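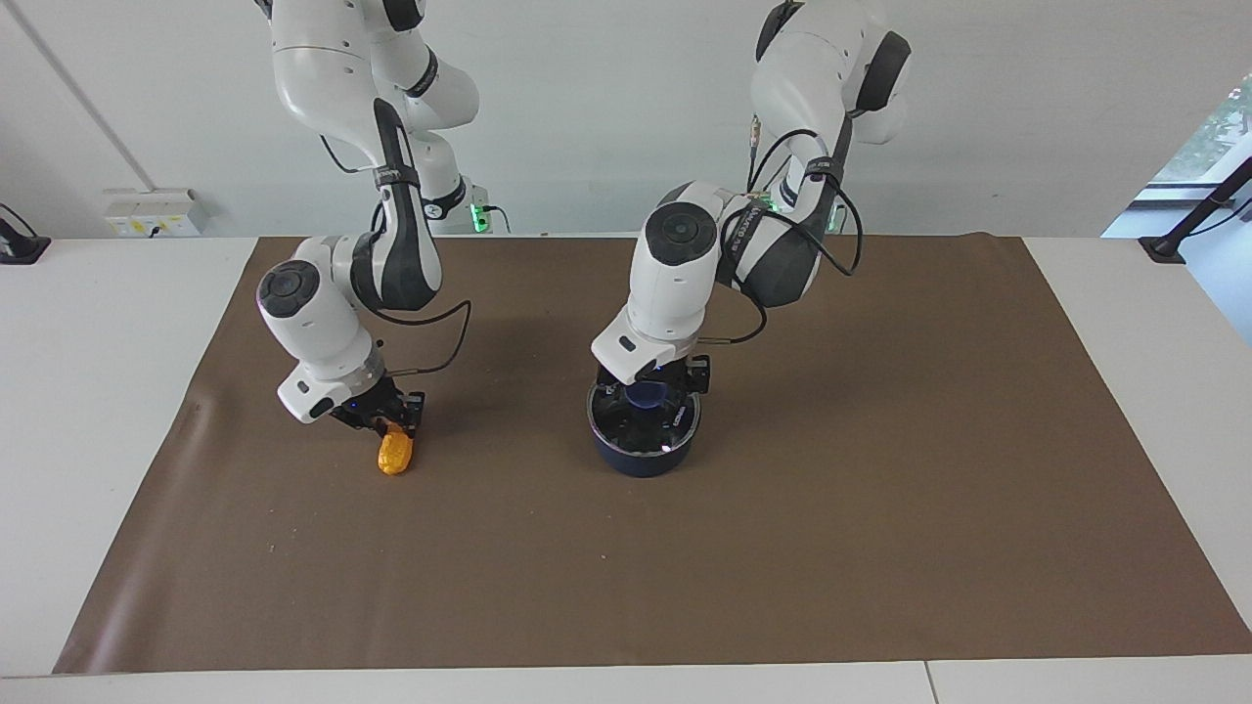
Brown paper on a white tabletop: cheap cover for messy jobs.

Do you really need a special mat for that?
Abelardo Navarrete
Sep 3, 2026

Every spring my letterbox fills with leaflets for things to put on top of other things. Silicone mats, cutting mats, quilted table felts, wipe-clean liners for drawers that were perfectly clean to begin with. I have bought most of them at one time or another. Very few are still in the house, so treat what follows as the grumbling of a man who has wasted the money already.

Covering the table

For gluing, polishing shoes, potting on seedlings or cleaning a bicycle chain, plain brown paper does the job. Buy it on the roll, the heavier sort, and cut it a hand's width bigger than the space you need. Tape the corners underneath the table edge if you can reach, as tape on the top surface lifts paint sooner or later, whatever it says on the packet.

Newspaper is the usual advice and I don't care for it. The ink comes off on damp hands and then on the wall by the light switch. It also tears the moment you slide a plant pot across it. Old bedsheets are better for decorating, provided you remember that emulsion goes straight through a thin one. Two layers, or a sheet of plastic below.

Paper won't save you from heat. A hot pan will mark the table through brown paper just as it would without it, and a soldering iron wants a proper ceramic tile. Floor tiles left over from the bathroom are ideal and most sheds have a few.

The vinegar question

Readers keep writing in to recommend vinegar for everything. It is good on limescale, on kettles and taps and shower heads. It is bad on marble, limestone and most grouting, and it does very little to grease, which is what people generally want it for. Washing-up liquid and hot water will shift grease off a hob faster.

As for mixing vinegar with bicarbonate of soda, the fizz is lovely to watch and that's about the size of it. One mostly cancels out the other. Use the bicarbonate by itself as a mild scouring powder, or the vinegar by itself on scale. Never put vinegar near bleach.

White rings on wood

I have been told to try mayonnaise, toothpaste, cigarette ash, a hairdryer, walnuts and a warm iron over a tea towel. The hairdryer on low worked on my mother's sideboard, after a fashion, when the ring was a day old. The iron worked on one ring and made a second. Mayonnaise left the sideboard smelling of mayonnaise. Johanna Strebel, who restored chairs for a living until her knees gave out, uses a dab of furniture wax on very fine wire wool, with the grain, and stops every few strokes to look. I'd follow her before I followed the internet. Try it on the back of a leg first.

Sharp knives

The Vikmont pull-through sharpener was a present and I used it faithfully for a year. It puts an edge on, I'll give it that, but a rough one that went off quickly on my knives. A two-sided whetstone takes an afternoon to get the hang of. Soak it if the instructions say to, keep the angle steady, and go lightly on the fine side. Put a damp cloth underneath so it stays put. If that sounds like a chore, the man at the market will do them for you, and he is better at it than I am.

Jars of screws

Somebody always suggests nailing jam jar lids to the underside of a shelf and screwing the jars up into them. I did it in March. It looks splendid. Then you want one particular screw, which is at the bottom of a jar, which is above your head. Use shallow trays. Label the front edge, and throw out anything bent.

Wistau sells a sorting cabinet with 52 little drawers and I nearly fell for it. Then I asked myself what I'd put in the last 26.

Letters

Mechthild Hämmerli asks whether rice in the salt cellar makes any difference. A little, in a damp kitchen, if you change the rice. Gerardo Costa swears that a wooden spoon across a pan stops it boiling over. It holds things up for a minute or so, Gerardo, and then you have a wet spoon as well. Turn the gas down.

Next time: drain unblockers, and why I have gone back to the plunger.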